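How to Put Together (and Take Apart) a Little White Stand with Tube Legs

By Yeison Paucar
Last updated: June
223 shares | 25 comments

I have put together more small white stands than any grown man should admit to. One for my mother's plants, one for the printer, two for the back room at Arboleda, and then the one at Selby that I had to do twice (more on that in a minute). They all go pretty much the same way, so I'm writing it down mostly so my cousin will stop calling me at dinner!

The kind I mean has a molded plastic top with a rim around it and straight tube legs that push into the corners. Mine are the Pulline ones, but the no-name kind they sell over in Lasbridge works the same.

What you need

A table or a clear bit of floor, something soft or slippery to lay over it, a dry cloth, and 20 minutes. I use a black plastic sheet because glossy white plastic picks up every scuff, and you can spot a dropped white end cap on black from across the room. An old blanket is fine too, it just bunches up under you.

Before you start

Lay all the legs out and roll each one. A straight leg rolls smoothly and a bent one wobbles. If your kit has a bent tube that's supposed to be bent (some have a brace or a handle), put it to one side now. I once spent a whole evening trying to make one of those into a leg.

Wipe the sockets and the leg ends with the dry cloth. Don't use oil or dish soap, even if the legs are tight. They'll go in easy and come out easy, usually with a lamp on top.

Putting the legs in

1. Tip the top over so the sockets face you. I like it on its side a little, leaning toward me, so I can see down into the corner.

2. Start with any corner. Set the leg in the socket by hand and hold it low, close to the joint. Holding it up high feels natural but you end up steering the thing like a boat paddle.

3. Push and give it a quarter turn. You want it to seat all the way down to the collar, if yours has collars.

4. Do the corner diagonally across next. Leave them all a little loose until the last one is in, then go back around and snug them up.

5. Flip it, set it on a flat floor, and press on each corner. If it rocks, one leg isn't down all the way. It's always the one you were sure about.

If a leg goes in crooked

Stop pushing! Brace the top with one hand near the socket and work the leg back out with the other, small wiggles, hand right at the base. This is what happened to me at Selby, I leaned on a slanted leg and split the rim of the socket. The replacement top took forever to show up and I had 500 other things to do that week.

Taking it apart is the same in reverse. Put the end caps in a sandwich bag and tape the bag to the underside of the top.

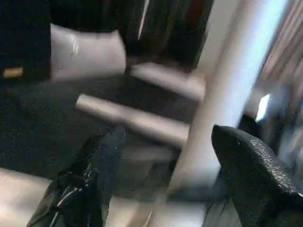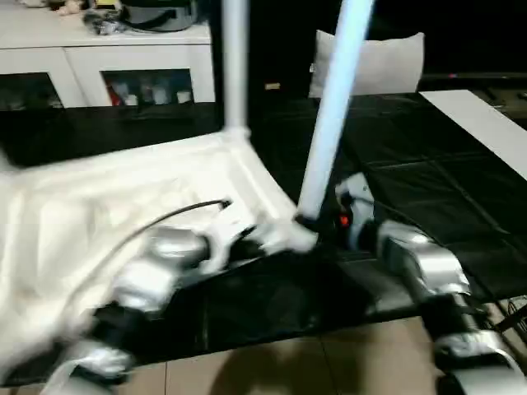
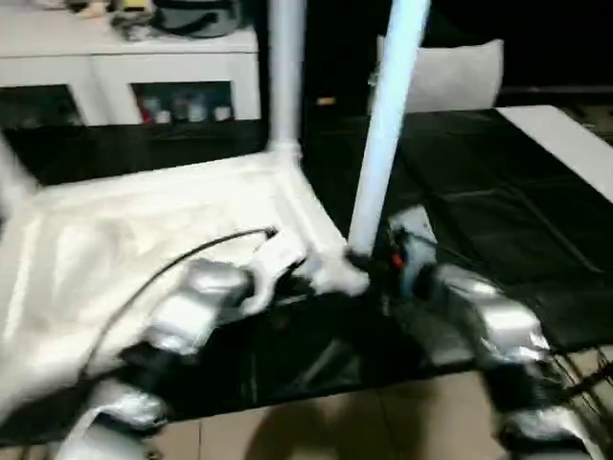
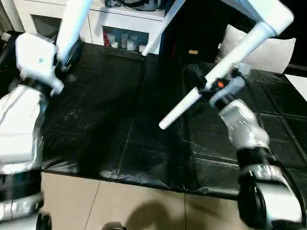

Second, third and fourth pictures: white tubes and the black surface I like to work over.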